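Two-Arm Bench Cell: Build Gallery

Cornel Onu, Makotbridge

Build notes for the two-arm cell in the back half of my garage. The cell does light tabletop work: picking up flat sheets, moving small parts from one place to another, handing items between arms. I started in June with the rail and worked outward. One image on this page for now, with notes on the parts of the build that people ask me about by mail. The wiring pages and the cut list are separate.

Enclosure

The enclosure is silver aluminum extrusion with lavender panels. The panels went in after the bracing was checked for square, corner to corner, twice. First assembly was out by enough to bind the last panel, so I loosened the rear crossbeam, pulled it in with a strap and tightened everything again from the back forward. It has held since.

Panel color was chosen for contrast with the arms. White arms against white walls gave poor results in the tracking software, and dark walls made the interior hard to light evenly. Pale lavender works with plain overhead lamps and no extra lighting inside.

Arms and rail

Both arms are bolted to one rail at the near edge of the table. An earlier version had them on separate blocks clamped to the tabletop. Each time a clamp moved, the offset between the two bases had to be measured again. With a common rail the offset is set once. Mounting plates are from Clerari, drilled out by hand to fit the rail nuts.

Cables run along the outside of the links in clips. Leave slack at the elbow. I made the first loops too short and the arm pulled its own connector at full bend. The second set is 20 mm longer.

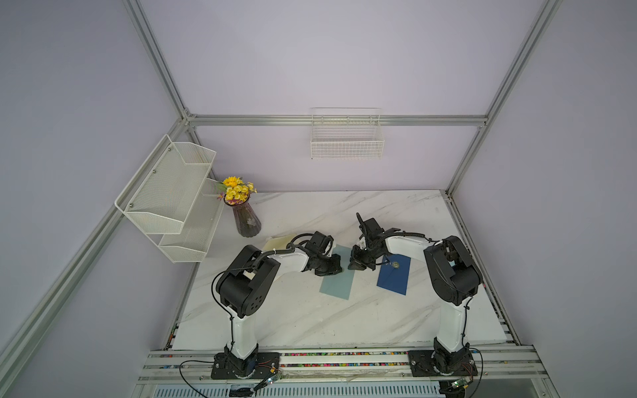 Both arms over the table, grippers close together at the center. Left fingers point down toward the teal sheet; the right gripper is over the near edge of the navy one.

Table and test items

The marble-patterned top was picked because it wipes clean. The gray veining is faint and has given the tracking no trouble. Flat sheets are harder to pick than blocks. The fingers have to come down almost to the surface before they close, and any error in table height shows up at once. I set height at the four corners with a feeler gauge and let the software fill in the middle.

Small round metal parts are the other standard item. They roll if the grip is off center, so the closing speed is set low for them.

Reach and handover

Rail spacing was a compromise. Wide spacing gives more usable table. Narrow spacing gives a larger shared zone in the middle, where handovers take place. I moved the right base inward twice before settling. The last long run was 100 handovers with a small block. Results: 76 completed with the old finger pads, 83 with the new ones. Same block, same speed, pads changed between runs. Most of the misses were early release by the giving arm, so the next change is in timing and the pads will stay as they are.

Controllers

Each arm has its own small driver board near the base. They are still in the open. Covers are drawn but not printed. Both boards take commands from one old desktop running Rana, with motion files exported from Drurker. Start the left arm first. If both are powered together the desktop sometimes assigns the ports in reverse, and the arms answer to each other's commands. Labels on the ports did not fix this. A fixed start order did.

Still open

Board covers. Strain relief where the left cable leaves the base. A stop switch on the right side as well as the left. Timing changes for the handover, then a repeat of the same run.

Mail questions to the address on the contact page. Please say which section you mean.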